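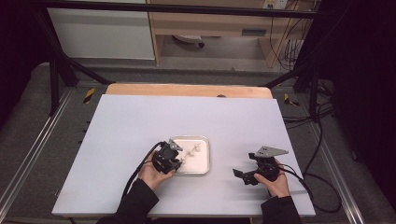

Two hands, two grippers and one small tray: the Clernik pair at the board.

Filed under: Workshop & Tools / Robotics

A Good Grip on Things
Two weeks with the Clernik hand-held pair

Mon 13 May

My grandmother could take the stones out of a bowl of cherries with two hairpins while carrying on a conversation about somebody's wedding, and I thought of her a good deal during my first morning with the Clernik grippers. I was trying to get a small white scrap of something out of a tray. I had one gripper in each hand, a perfectly good pair of eyes, and forty-odd years of practice at picking things up, and the scrap would not come.

The Clernik pair is made by Trirnamon, a small firm that has a long, low building on the edge of Medeiros, between a tile showroom and a place that repairs boats. You hold one gripper in each hand and do a job with them, whatever the job may be, and the kit records how you did it. Later the recording goes to train a robot that has the same kind of fingers. There's no robot arm in the box, and you don't need one in the room while you work. You bring your hands and your patience, and in my case a cushion for the stool.

I went down to Medeiros for two days, then brought a pair home for the better part of two weeks. Theerawat Mahawong, who designed the fingers, met me at the door with coffee and an apology about the parking. He's a soft-spoken man who used to make fittings for dental chairs, and he still talks about "the patient" when he means whatever is in the tray.

"Most people squeeze far too hard on the first day," he told me. "By the afternoon they've let go a little, and the recordings get better. You'll see it in your own."

I did see it, though it took me until the second afternoon.

What you get for the money

The full kit costs 3,000 dollars and comes in a gray case with foam cutouts, plus a license for Plarus, the software that sorts your recordings and lets you throw the bad ones away. A bigger bundle, at 4,000 dollars, adds a spare set of fingers, a second license and a day of help by phone. I'd call the basic kit plenty for a small lab or a college course, and the spare fingers a nice thing to ask for at budget time.

The grippers themselves are handsome in a plain, shop-floor way. They're black and angular, with a flat gray triangular plate riding on top, and they make no effort to look like anything you'd buy for your kitchen. The fingers are matte black with straight gripping faces, and they move on stacked links that have brass bushings set in at the joints. I'm fond of a brass bushing. You can get at the screws without taking half the thing apart, too, and after two weeks there was no wobble in either one that I could feel.

I'm less fond of the way the electronics are left showing under the plate. Trirnamon says a cover would trap heat and add weight, and perhaps so, but I live with a cat, and I kept a dish towel over the pair every night.

Then there are the cables. Each gripper has one, and for the first hour I was forever leaning on mine or pulling it across whatever I'd just set down. Send the left cable off to the left and the right one over the right-hand side of the table, and leave more slack than you think you need - I started with too little on both. There's talk of a wireless version in July. Bayu Pattinasarany, who runs testing, smiled when I brought it up and asked if I'd like more coffee.

Learning on small things

Bayu's advice to every new owner is to start with something light and crumpled, and I can't improve on it. A wooden block forgives you. It has flat sides, it sits where you put it, and you can come at it like a dump truck. A small, lumpy piece of something soft has no proper sides at all. You have to decide where you're going to take hold of it, and then you have to get both fingers there at about the same time, and if you come in too low you scrape the tray and feel foolish.

So that's what we did, for most of two days. White pieces, a white tray with a metal rim, a white board under it. I asked if a little color might be easier on everyone, and Bayu said yes, it would be much easier, and went on setting out the white ones.

What surprised me was how much the second hand has to say about it. I'm right-handed, and I expected the left gripper to sit there like a guest at a dance. But after an hour or so I found I was bringing it in close out of habit, near enough to steady things or take over, and the two sets of fingers began to behave like, well, a pair. They do bump each other. The links stick out farther than your brain believes, and when both grippers work over one small tray you'll hear a little click now and then.

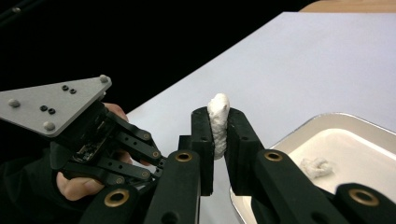
The recordings, and what I threw away

At home I set the pair up on the dining table and made 239 recordings over nine evenings, each one a single pick from a tray. Plarus put them in a tidy row and flagged the ones it didn't care for. I agreed with it mostly, argued with it a few times, and ended up keeping 196. The ones I tossed were nearly all from the first two evenings.

The software is easy to like. It opens fast, the buttons say what they do, and you can trim the start and end of a recording with two clicks. I'd love a way to write a note on a batch ("left hand tired," for instance, or "cat") and there's no place for one yet. The manual is good on setup and thin on everything after that. I called the help line twice and got Theerawat both times, so either the firm is very attentive or very small.

My wrists were tired after forty minutes in one sitting. The handles suit a medium hand, and my neighbor, who has big ones, found the lower part cramped for her fingers. If several people will share a pair, let the ones with larger hands try it before you order.

Would I buy it? For teaching a class, yes, and I'd clear a sturdy table for it and leave it there. For a person working alone who wants a few dozen recordings and no more, I'd ask Trirnamon about the weekly rental, which they don't put on the price list but were happy to quote me over the phone. I sent my pair back on a Friday, well wrapped, with cat hair in the foam.

Comments (4)

dovetail_ray: We have the older model at our college. Same trouble with the cables. We clip them to the table legs and the students still find a way.

Marguerite P.: Enjoyed this very much, especially your grandmother. Do they make it in a smaller size? I have child-sized hands and would love to try.

benchnotes: How did Plarus do on an older laptop? Ours is eight years old and gets warm just opening email.

dovetail_ray: @benchnotes It runs on ours, but slow to load a big batch. Do it before lunch.

More from Workshop & Tools
- A Stool You Can Sit On All Day
- Five Small Vises, Tested at Home
- The Label Maker Grows Up
- Letters: Your Best Uses for a Muffin Tin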